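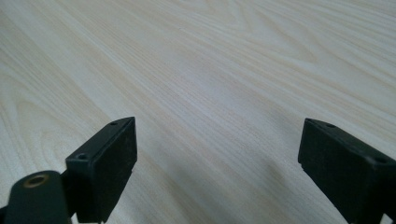
Which way should I wipe a wood-grain tabletop?

Along the grain, with a soft cloth that has been wrung out well, and then once more with a second cloth to lift whatever the first one left behind. If the grain wanders about, follow its general direction and don't fret over the swirls.

Maglaya Tabletops: read me first

Welcome, and thank you for taking the trouble to open this file before diving into the folders. Maglaya is a small collection of notes and pictures of table surfaces, put together so that people who look after tables (at home, in a reading room, in a café) have somewhere to compare what they've got. It grew out of a notebook I kept at Brallbridge, where I spent far too many happy evenings peering at tabletops and wondering why no two people describe grain in the same words.

What's in it

There are 112 entries in this release, with a page of notes for each. The pale surfaces live in the folder called Erton and the darker ones in Jarnisell. Those are only shelf names from the old notebook, so please don't read anything into them!

How the notes are written

Each page gives the colour in everyday words (cream, beige, honey, and so on), the run of the grain, and whether the finish is matte or glossy. I've used "streaks" for long, close lines, "swirls" for closed ovals and "arcs" for the big open curves. Where a surface has all of them, the page says so, and I'm afraid those pages do go on a bit.

Known gaps

Painted tops are hardly covered, and glass is missing altogether. Colours were written down by eye under ordinary room light, so a cream on one page may well be a beige on another. 50 of the pages still need a second reading for spelling.

Using and adding to it

Copy whatever you like for your own care sheets or teaching. If you send in a new page, keep to one table per page and tell me how you usually clean it, even if the answer is "with my sleeve".

Version 2, 29/06/2023
Kept by Pui-shan Tsao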